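## Laundry attendant here. They've given me a robot for the dryers. What is my job now?

**Hnat Kostiuk** wrote:

I work days at a laundry that does gym towels, staff uniforms and whatever people drop at the counter in a bag with a knot I will never get open. Nine weeks ago the owners signed up for a robot arm to unload the dryers. The arm came with software called Drellari and a woman who set it up, shook my hand and left.

My title went from "attendant" to "cell operator." My pay went from what it was to what it was. So did my chair.

The part that bugs me is the end of a cycle. I used to open the door, scoop, and be gone. Now the arm goes in, pulls its load, and the screen puts up a green check that says EMPTY. Then I am supposed to confirm it's empty, by looking, on every load, and press OK. If a sock turns up later, my name is next to the OK.

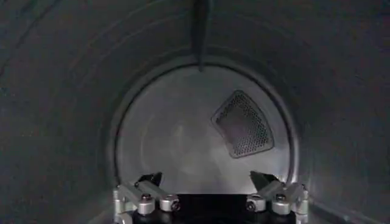 I've asked my manager whether the check is the robot's job or mine and was told it's "shared." I have shared a kitchen with two brothers and I know what shared means.

So, for anyone working next to one of these: did your hours change? Did you get anything in writing about who answers for a missed item? And is there a way to stop feeling like I'm the supervisor of something that doesn't know I exist?

---

**Anjana Wanigasekara** replied:

I've been on the same kind of setup at Denesell for a bit over two years. Long reply, sorry, it's slow tonight.

Hours first. Mine stayed put, but the shape of the day changed. The heavy bending went away, and my back sends its regards to the engineers. What came in was waiting. You can't wander off, you can't really start folding a big order, so you stand there in five-minute slices. Ask for a folding table within reach of the stop button. I got one in December after asking since spring, and it did more for my mood than the training day did.

Single items are where it's slow. Give it a packed drum and it looks like a genius. Give it one dark garment slumped down by the lip and it thinks it over like a man choosing a melon.

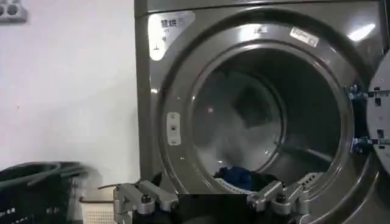 Resist the urge to reach past it and grab the thing yourself. We had a rule against that and everybody broke it, me included, until the arm stopped mid-move and it took the whole lunch break to get it going again. Hit pause, wait for the light, then reach.

On the OK button: get it in writing. What worked for us was a log sheet with two columns, one for what the machine reported and one for what the person found. Date it, initial it, keep a copy at home. By the time we had 1,036 loads on paper the conversation with management was a lot shorter. They changed the button from "Confirm empty" to "Checked by eye," and they stopped putting missed socks in our reviews.

Also ask about the title. "Operator" is a higher grade than "attendant" in some pay scales. It was in ours, and the people who wrote the new title hadn't looked. They looked after I asked.

As for being a supervisor of something that doesn't know you exist, I had a teenager at the time, so I was trained.

---

**Kragh** replied:

lol just unplug it

seriously though we had one, Bakden I think the software was? it was fine. they moved me to the counter and I hated the counter. Customers don't have a pause button. If they offer you the counter say no

---

**Hnat Kostiuk** added:

Thanks, Anjana. The log sheet starts tomorrow. I also found our pay scale taped inside the supply closet, under a calendar, and operator is two steps up from me. I'm going to mention this very politely.

Kragh, they offered me the counter on Friday. I said I'd think about it, in the voice that means no.

One more thing for whoever lands on this page with the same problem. Our baskets used to live wherever I dropped them. The arm wants each one in its own place, and I spent my first week getting told off by a screen for having put a basket where a basket goes.

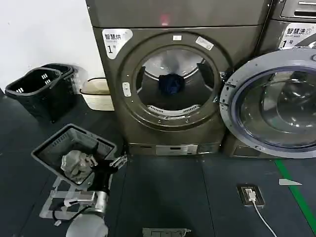 *Page last changed: Apr 26, 2026*

Putting tape on the floor fixed most of that. I did one outline for each basket, and the evening shift has mostly stopped moving them. The tape curls up when the mop goes over it, so buy the expensive kind and send the receipt to whoever thought of "cell operator."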